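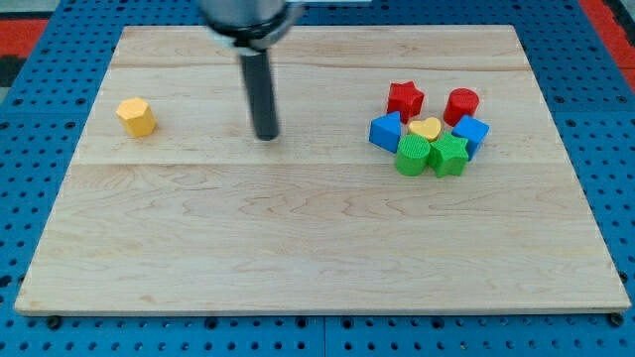 3. Sorting blocks on a wooden board

Rima Fakhoury, Amarachi Edet
Course project, Sep 16, 2021

Our handout claims that shape blocks "naturally sort themselves" in the mind of whoever is looking at them. We doubted that from the start and tried to find out if the layout does most of the work. With one yellow hexagon set apart on the left and the other seven blocks bunched together on the right, people said the hexagon was "different." Different how? Its color and shape hardly came up until we asked. They had noticed the gap.

We used a maple board because it was the one we could get. I'm not convinced it was a good choice. The swirls in the grain are busy, and yellow on honey-colored wood stands out less than red does. The star was named first in most sessions, and the handout would call that a shape effect. It could just as well be the red.

Amarachi thinks two rounds per person were enough - I don't. The second round mostly repeated the first, probably because people remembered their own answers.

What we would change: a plain gray surface, all blocks in one color for the first round, and a new layout each time. Until someone does that, we would not quote the "natural sorting" claim in the final report.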